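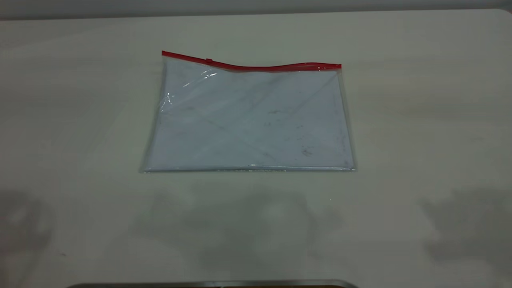 I store receipts and instruction sheets in clear slider pouches, and the zipper on some of them no longer sits straight. When I lay one on the table the track waves up and down instead of running in a line. The red zipper on this one dips in the middle and has a low hump to the right of center. The slider is near the left end. Is the track damaged, or is it the film? I have 14 pouches in a drawer and would like to know before I buy more.

*Posted by paperdrawer, July 2021*

**Oluwatosin Haruna**

Usually the film. The track is stiffer than the sheet it is welded to, so when the film has been folded or stored under weight, it pulls the track out of line. Creases in the body of the pouch point the same way.

Empty the pouch, close it fully and press it under a flat book overnight. 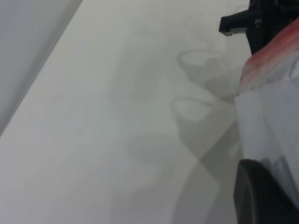
Do not iron it. Thin film shrinks before it flattens, and the weld along the track goes first. If the wave is still there in the morning, run the slider end to end a few times. A slider that moves evenly means the track is sound and the pouch can stay in use. If it catches at the same point on every pass, look at the teeth there under a lamp.

**putum_2726**

mine all do that. they still close. i would not bother

**Schumacher_files**

Agree with the first answer, with one addition: contents matter more than storage.
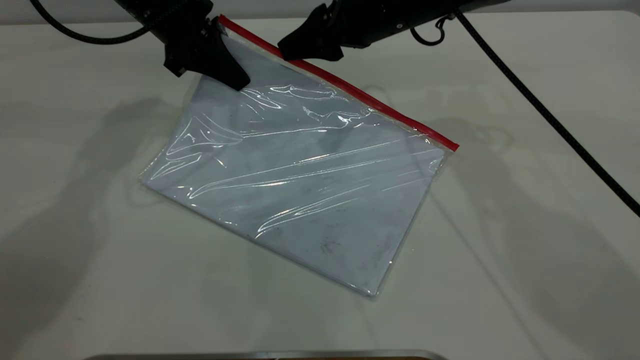

A pouch with nothing in it has no support behind the zipper. Put in a flat stack of paper slightly smaller than the pouch and the track has less reason to wander. With paper inside, the red seal lies in a straight diagonal across the table, and a thin clear margin shows past the sheets on the left and bottom sides. Leave that margin. Paper cut to the full width pushes on the side welds. The film near the seal will still ripple, and I would ignore that.

I keep 13 of them upright in a box, zipper up. They have stayed usable since June.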